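Ticket 420 -- Peel-and-stick wall panels lifting at the seams
Product: Nondex cork-look panels, 144 sq ft
Status: Open, waiting on customer
Opened: December 13, 2018

Customer wrote:

Hi Bilport team! I'm back with the hallway. I put your Nondex panels up in June and loved them (still do, mostly), but 13 of them have started curling at the long edges. It's all on one side of the hall, the side that backs onto the bathroom. The other wall is perfect, not a bubble anywhere.

What I did before hanging them: washed the wall with sugar soap, let it dry overnight, then one coat of Tusimov primer because that's what the store had. The paint underneath is an eggshell, maybe five years old. I used the little plastic smoother from the box and went over every seam.

Since then I've tried pressing them back with a warm iron through a tea towel, which held for a week. Then I ran a bead of clear glue behind the three worst ones. Those are holding but now they look puffy compared to their neighbors, so I don't want to do that to the rest!

Support replied:

Thanks for all the detail, it saves us a round of questions. Please leave the iron alone for now. Could you stick a strip of painter's tape on a bare bit of that wall, leave it overnight and pull it off? If paint comes away on the tape we'll know it's the wall letting go. Also, which way do the curls face -- into the room or sideways?

Customer wrote:

Did the tape. Clean as a whistle on the good wall, but on the bathroom side it brought up a chalky film and a couple of flakes. The curls face into the room, and they're worse near the floor. I had a feel of the baseboard down there and it's a bit swollen, which I hadn't noticed before. So now I'm wondering about the shower.

I do have two boxes left over, same batch, label says Jaramillo finish. Can I swap the bad ones out once the wall is sorted, or will the new ones look darker next to the old ones? And do I need to scrape the whole wall or just the lower half?

Support replied:

Get the damp looked at first, please, and don't hang anything until that wall has been dry for 3 weeks. Scrape anything that's chalky, however far up it goes, then use a bonding primer. Your spare boxes should be fine. Prop one panel against the wall in daylight for a few days before you commit.

Attachments (2)

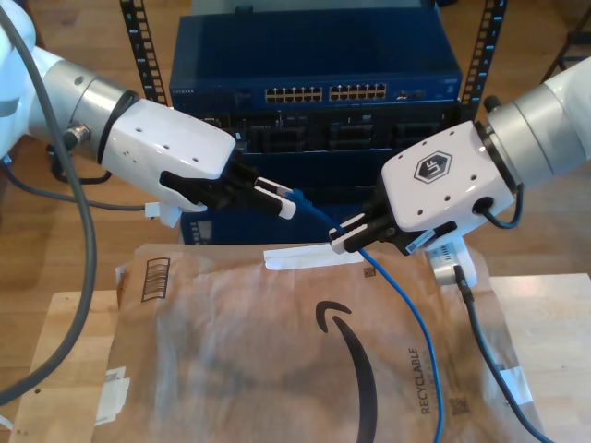
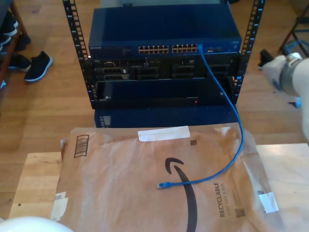

First attachment: blue ethernet cable and plug. Second: rack with Netgear switch.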